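2024-11-29

Radiators on at six. Kitchen at Grusum reached a tolerable temperature by half past seven. Cleared the draining board, descaled the kettle and moved the flour bins to the lower shelf, where the door no longer catches them. The Bühler scale reads 9 g heavy with nothing on it. I checked it against the 400 g weight and the error is constant, so I shall subtract it until the new cell comes from Trarnmont.

Zerrin Güler rang at ten about the shelf liners. She wants the old felt reused. I said I would measure it before agreeing. 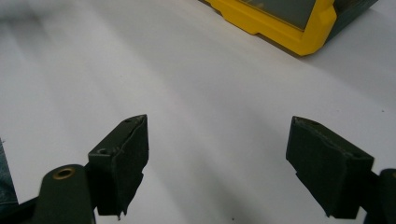 Worktop after lunch. I have been putting off the second coat of wax on the oak end and did not start it today either. The painted section needs a decision first: Marlies prefers grey, and I prefer to leave it. A broad white surface is practical for sorting, as dark parts stand out against it at once, down to the small round holes and a frayed lower edge of covering. On grey I would need the lamp. I shall put this to her in writing.

Sorted screws until four. The Wornov tin now holds only countersunk, the jar only round head. Ordered 100 more of the short ones, the last batch having gone into the larder in May. Marlies Sutter is to collect the spare drawer runners tomorrow. They are wrapped and by the back door.

Supper: soup, bread. Radiators off at 9.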